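Simlow play kitchen and soft food set: long-term review

Category: Role play and toy kitchens
Supplied by: bought at full price
Tested for: 4 months

The Simlow set is sold as a mixed bundle of hard play cookware and soft play food. It competes with the wooden food boxes from Plilis and with the larger Clanetach kitchen range, both of which have been covered on this site before. The difference in approach is simple. Plilis supplies food and leaves the crockery to the buyer. Clanetach supplies crockery and charges extra for food. Simlow puts both in one carton and sizes them to be used together, and this review is mostly concerned with how well that sizing has been done.

Testing was carried out on a plain white table, with the full set laid out at the start of each session and put away at the end. Items were handled, stacked, plated, tipped out and put back. Soft pieces were also checked for seam movement, surface wear and how well they kept their shape after storage under heavier parts.

Soft food

The ketchup bottle is the largest of the soft pieces and the one that gets picked up first. It is a plush version of the familiar Heinz bottle, with the keystone label, a smaller neck label bearing the 57 emblem and a white cap tip. The printing is clear and can be read at arm's length. Laid across the big plate, the bottle overhangs the rim at the neck end, so it does not work as a plated item and is better treated as something that stands beside the meal in the game. 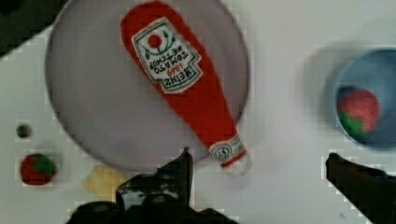 Seams on the soft pieces were sound on arrival and remain so. The fabric has picked up a light bobbling where it is gripped most often. A lint comb removes this in a couple of minutes, although it returns. Stuffing is firm enough for a piece to spring back after being squeezed, and there was no lumping after surface washing with a damp cloth. Full immersion is not advised by the seller and was not tried.

Fruit is the better half of the food selection. The strawberries have a speckled surface and a green leafy top, and they are small enough to be held in a closed hand. Scale between items is inconsistent — a strawberry and a ketchup bottle from this set do not belong to the same shop — but this has no effect on use and is normal for the category. Plilis food is closer to a single scale throughout and will suit buyers who care about that. 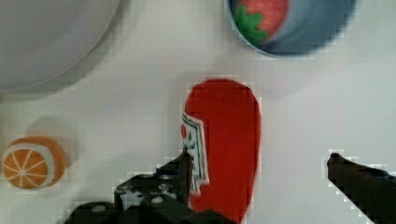 Storage is the weak point. The carton is not designed to be reused, and the inner tray tore at the second repacking. The set was moved to a Mthembu lidded tub, bought separately, which takes all of it with the cookware at the bottom and the soft pieces on top. Packed the other way round, the plush comes out creased and needs a day to recover.

Plates, bowls and cup

Crockery is where the set justifies its price. The pieces have raised rims, which keep food in place when a plate is carried across a room, and the rims are smooth to the finger with no moulding flash. Colours are muted and varied enough to make sorting games possible. The small blue bowl takes a single piece of fruit with space left around it, whereas the larger pale green bowl is the one to use for serving or for tidying up. The round plate is see-through with a faint pink-grey tint, and against a white table it can be overlooked when clearing away. 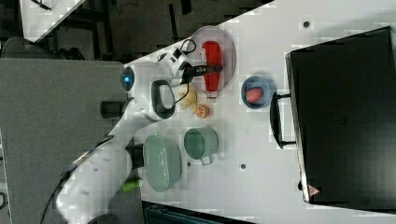

The cup has a handle that suits small hands, and adult fingers will find it tight. It stood steadily on the table and did not tip when knocked lightly from the side. Surface scratching after four months is slight and can be seen only when the pieces are tilted towards a window. The blue bowl has the most marks, having had the most use.

Pots, pan and utensils

The black pot is deep enough to hold several soft pieces at once. The frying pan is wide and shallow, and it is the easier of the two to use for pretend cooking: food can be turned in it with the spatula without being pushed over the side. The spatula has a long handle and a slotted blade. Its handle flexes a little under load and has not whitened at the bend.

The colander is large in relation to everything else. Holes are confined to the base, so draining with real water is slow, but it does drain. 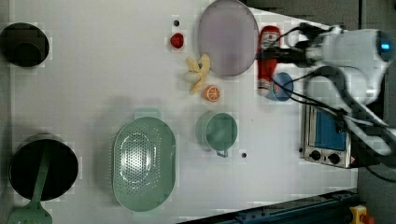 Cookware and play food together, with the colander, mug and spatula in matching green.

Durability

To date there have been 2 faults. One leaf on a strawberry top has begun to lift at the stitching, and the colander has a shallow nick in the rim following a fall on to tiles. Neither affects use. Replacement parts are not listed separately.

Measured data

Packed weight with carton: 700 g for the soft food, cookware packed separately
Longest storage dimension required: up to 281 mm

Verdict

Recommended for anyone starting from nothing. Buyers who already own play crockery should look at the Plilis food box first. The Clanetach range remains the stronger choice for heavy group use, at a higher price once food has been added. A lidded tub should be budgeted for in either case.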